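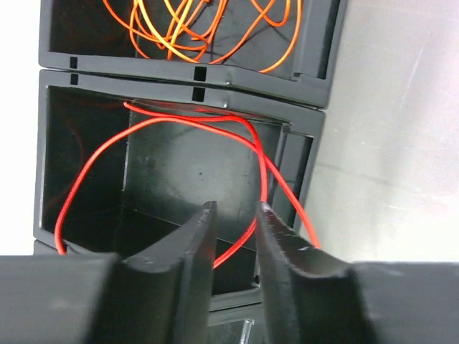
黑色料盒里的橙色线与红色线。

线的颜色，和线的脾气

每个做过电子维修的人，家里或者店里都有一团线。它可能在抽屉里，可能在鞋盒里，也可能挂在门后的钩子上。我从前也有这样一团，搬了三次家都带着它，一次也没有认真地解开过。后来我认识了Delyth Rosser，才开始想，线应该怎样放。

Delyth的工作间在Granis街227号，是一栋旧楼的底层。她在那里修收音机、台灯、小型放大器，也接一点展览馆的活儿，给模型里的小灯重新布线。她是威尔士人，中文说得比我好，这一点我承认得有些不好意思，因为我写中文已经很多年，仍然要常常查词典。她给我倒了茶，然后指给我看靠墙的长桌。桌上是一排黑色的塑料盒，工厂里常用的那种，盒口前沿有方形的缺口。

“先看线，再看我，”她说，“线比我整齐的时候，我才请客人来。”

那天线并不算整齐。橙色的线满满地堆着，一圈压着一圈，有的深，有的在光里发黄，高高地拱出盒口。紧挨着的另一只盒子里只有一根红线，细细的，松松地弯成一个大圈。两只盒子放在一起，像两个性格完全不同的邻居。

我问她，为什么不把橙色的也理好。她想了想，回答得很慢。

“橙色的我每天用。一种线，如果每天用，它就有权利乱一点。”

这句话我记在本子上，后来回家想了很久。我们平时说收纳，总觉得最后的样子应该是平的、直的、看不见的。杂志上的抽屉都是这样。可是线这种东西不太听话。它从线轴上下来的时候已经有了弯曲的习惯，你把它拉直，一松手它又弯回去。你把它绕得太紧，它里面的铜丝会疲劳，过些日子在你看不见的地方断掉。Delyth修过许多这样的断线，她说外皮完好，里面已经断了的线是最难找的，要用手指一点一点地弯过去，一边弯一边看表针。

所以她的第一条规矩是：顺着线原来的弯度收。线想绕多大的圈，就让它绕多大的圈，盒子不够大就换盒子。短的线可以直接放进去，长的线先在手上绕，每绕一圈，手腕轻轻转半下，让线里面的扭力放掉。这个动作她做得很快，我学了一个下午，绕出来的还是数字8的形状。她看了以后说，8字形其实也很好，舞台上收长电缆的人里面，有不少就喜欢这样绕，拉出来的时候不打结。我不知道她是不是在安慰我。

第二条规矩是不混颜色。她并不讲究哪种颜色必须接哪里，那是图纸的事情，每家的图纸也不一样。她只要求一只盒子里是一种颜色，或者至少是相近的颜色。深橙和浅橙可以住在一起，红的要单独住。她说混色的线团有一个特别的坏处：你会以为自己看得清楚，沿着一根红的找过去，结果它钻到下面，从另一边出来的是别的一根红的。单色的线团看起来更乱，手上反而更小心，拉得也更轻。

第三条规矩和解线有关。她不许学徒拉线头。学徒只有一个，是个很高的年轻人，站在桌边的时候总要弯着腰。他给我示范了正确的做法：两只手伸到线团底下，把整团托起来，轻轻抖，像抖一块刚洗过的毛衣。抖几下以后，线团变得蓬松，中间出现了空隙，这时候再去找外面的一圈，把它从空隙里让出来。关键是“让”这个字。拉是你要它来，让是你给它路。他自己没有这样说，这是我的理解，可能写得有一点太漂亮了。

说到盒子，我应该多写几句，因为我这次来，本来就是为了写收纳用的容器。Delyth试过很多种。玻璃罐好看，可是口小，线进去容易出来难。布袋轻，但是线会从布的纹路里勾出细丝。她有一段时间用过一种叫Zullotard的抽屉柜，每层都很浅，能放很多层，她很喜欢，一直到有一天橙色的线在抽屉后面卡住，整个柜子要从墙边搬开才能救出来。从那以后她只用敞口的盒子。现在这一批是从一家叫Skuromden的仓库用品店买来的旧货，别人用过的，边上有划痕，价钱很便宜。

她选黑色也有理由。白色的盒子反光，在台灯下面看久了眼睛累，浅色的线又看不清楚。黑色的盒子像一块底布，橙的、黄的、红的放上去，哪一根在上面，哪一根在下面，都比较容易分出来。缺点是黑色的线不能放。她的黑线放在一只饼干铁盒里，铁盒里面垫了白纸。

“那前面的缺口是做什么用的？”我问。

她说原来的用途她不清楚，买来就有。她自己用它来搁线头：正在用的那一根，把头搭在缺口里，下次伸手就能摸到。这个办法是从Lloyd那里学来的。Lloyd是她从前的师傅，已经退休，有时还来坐一坐，对什么都要提一点意见。他觉得她的盒子太多，他自己一辈子只用一只木箱。Delyth说，他那只木箱里的线，只有他一个人能解。

我问她多久整理一次。她说没有固定的日子，看季节。冬天活儿少，天黑得早，二月里她会用几个晚上，把所有的盒子倒空，擦一遍，把太短的线挑出来。短于5厘米的不留，剩下的按长短分成几把，用纸条松松地束住。她不用塑料扎带，扎带要剪，剪的时候手一滑，就会伤到旁边的线。纸条可以写字，写长度，写从哪台机器上拆下来的。有些纸条已经很旧，字看不清楚了，她也没有换。

我在那里坐到傍晚。有个顾客来取台灯，付了钱，站在门口和学徒说了很久的话。Delyth从缺口那边取了一小段线，剥开两头，焊在一块很小的电路板上。焊锡的味道不太好闻，但是她的动作让人安静。剩下的线她没有扔，在两根手指上绕了两圈，顺手放回去。

回家以后，我把自己那团线从鞋盒里倒出来，托在手上抖。里面有一条电话线，有两副不知道还能不能用的耳机，还有一截很长的黄线，我完全不记得从哪里来的。我花了一个晚上，解开了一半。另一半我放进一只宽口的旧盆里，没有盖盖子。

如果您也想试试，Delyth给了几点很实际的建议。盒子要宽，不要深，手放进去要能转身。桌面上最好铺一块毛毡，线不会滑到地上。带插头的线和不带插头的线分开放，插头是最会勾人的东西。孩子可以帮忙，他们的手指小，耐心有时候比大人多，只是剪刀要收好。还有一点，她在我出门的时候又补了一句：解线的时候，不要接电话。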